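November, second week of in-home runs, afternoon

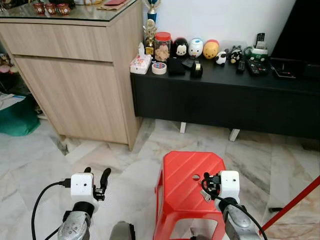

Okay, so the clutter question. I've been arguing with Thoa about it since the summer and I finally have enough episodes to stop waving my hands.

The short version of my claim was that the policy gets worse in real living rooms mostly from what sits in the background of the head view, and that the object it's supposed to handle has very little to do with it. Thoa's claim was that I was fooling myself and the wrist approach was bad everywhere, I just hadn't looked at the lab runs closely enough. We are both a bit right, which is annoying.

What I did: took the Sosley checkpoint (the one from before the gripper offset change, not the newer one — I know, I know) and ran it on the stool task only. Approach, close on the edge of the seat, lift, set down. Same start pose as far as I can manage it by hand. Then I re-scored everything from the logs with Aatos's script so my own eyes weren't the judge. After throwing out the runs where the arm controller dropped packets, I had 2,431 episodes across homes and lab. Of those, 1,981 got to a first contact that the script calls clean.

The failures are the interesting bit. In the lab, with bare walls, the misses are scattered all over and I can't see a pattern. In the homes they bunch up. The arm starts down toward the seat, then drifts sideways a little, and the drift goes toward whatever small busy stuff is in the upper part of the view. Consoles with figurines, trophies, remotes, tape dispensers, that kind of thing. The red stool is about as easy a target as I could ask for on a pale marble floor, and the attention maps still leak up onto the furniture! I was expecting the glossy surfaces to be the villain (dark glass on top of a cabinet, TV screens) and they hardly show up at all. Small and many beats big and shiny.

So then the masking trick. I blurred the top 15 percent of the head image at inference, no retraining, nothing clever. Drift went way down in the homes and the lab runs didn't care either way. Thoa pointed out, correctly, that this is cheating for any task where the thing you want is up on the console. Fine. But it does tell us where the trouble comes from, and that was the question.

Things I don't trust yet:

The red items. There's often other red in view near the top, cups or a jar lid or an envelope, and I haven't separated "busy" from "same color as the target." Kuusisto wants a run with the blue stool. I want it too, it just means redoing the start poses.

The seat hole. Closing near the small round hole confuses the script's contact check and it calls some good grasps bad. Aatos says he has a fix on his branch.

Left arm. It's parked open for all of this and I never checked whether its being in view matters. It probably does, a bit.

Next: 2 more homes with the blue stool, mask on and mask off, alternating so I don't drift along with the lighting. Then random background crops in training and see if that gets us the same thing without the blur. Thoa bets it won't. Loser relabels the Flamurex logs.

Also, the right wrist cable rubs on the forearm when the gripper angles in low. Retie before the next session.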